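About Us

Nimetti is a night school for people who own a computer and would like to stop being afraid of it. We teach repair, upkeep, and the lost art of reading the message before clicking OK. Our classrooms are above a carpet store, up a flight of stairs that has ended more than one desktop tower's career early. There is an elevator now. Ask for it.

How we got going

The school began as a repair counter called Omix, which fixed home computers for anyone willing to carry one in. Business was steady and the conversations were all the same. A customer would hand over a machine, describe the noise it made (usually by making the noise), and then ask whether we could show them what we did so they wouldn't have to come back. For a repair shop this is an alarming question. We said yes anyway, which tells you most of what you need to know about our business sense.

The first class had two students, and one of them had come about the carpet. He stayed for the full course and later put a bigger hard drive in his sister's computer, where as far as we know it remains. By the following May we were turning people away, so we closed the counter, kept the screwdrivers, and took a new name. The old sign is in the hallway. It still lights up, apart from the "m."

What we teach

Our main course is called Inside the Box. It runs for 10 weeks, one evening a week, and assumes you know nothing. If you know something, we will be polite about it. Students start with the power button and work inward: power supply, memory, storage, fans, and the large green or black or occasionally red board that everything else is plugged into. You will learn which cables can only go in one way and which ones merely look like it.

After that comes Files and Where They Went. It covers backups, moving to a new computer, and finding the photos from the trip. We thought of this as the dull course when we added it, and it fills up before anything else on the schedule. People will put up with a broken fan for years, but they want those photos.

We also run a short class on buying a used computer, taught mostly with machines we bought ourselves and regretted. Bring a notebook. The one with the sticky keys gets passed around the room and we don't recommend eating beforehand.

Who takes the classes

Retirees, teenagers, a good number of accountants, and parents who were told by their teenagers that it was easy. We have had students who ran their own businesses from a computer held shut with packing tape, and students who had never touched one and wanted to know what the fuss was about. Both groups did fine. The hardest people to teach are the ones who did this for a living in the nineties, and we say that as people who did this for a living in the nineties.

Classes are small, and every student gets a bench seat and an open case to work in. You are welcome to bring your own machine, though we suggest practicing on one of ours first. Ours have already had the worst happen to them.
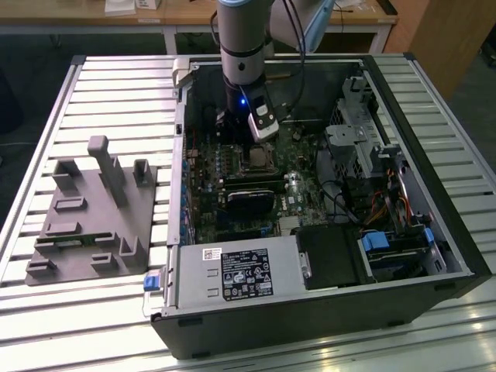 Where we are

Look for the Kushwaha Building, the one with the rolled-up rugs in the window. Our door is around the side, painted green, and sticks in damp weather. Push with your shoulder, as if you mean it. Parking is free in the evening, a fact the other drivers in this part of town have also discovered.

Inside you'll find two classrooms, a parts room that we describe as organized, and a kitchen with a coffee maker that was repaired in-house and has tasted that way ever since. You can bring your own cup. Most people bring their own coffee.

Fees and the fine print

Inside the Box costs the same as it did when we moved in, mainly because changing the price means reprinting the brochure. If money is tight, write to us and we'll work something out. The fee covers tools, parts for the exercises, and one free look at whatever you carry up here at the end of the course. It does not cover printers. We don't fix printers, teach printers, or discuss printers during class time -- there was a bad evening and we would like to leave it there.

Old parts

We accept donated computers in nearly any condition. Whatever can be saved goes back into a working machine, and whatever can't goes to Dotach, who collect our scrap and are very patient about the stairs. Please take your own files off before you donate. We erase every drive that comes in, and we have no interest in your tax returns, but you'll sleep better.

We can't take picture-tube monitors anymore. We have 30 of them.

Signing up

Enrollment opens twice a year, and the form is on the Classes page. If the form doesn't work, call us. We know how that looks, and we're on it.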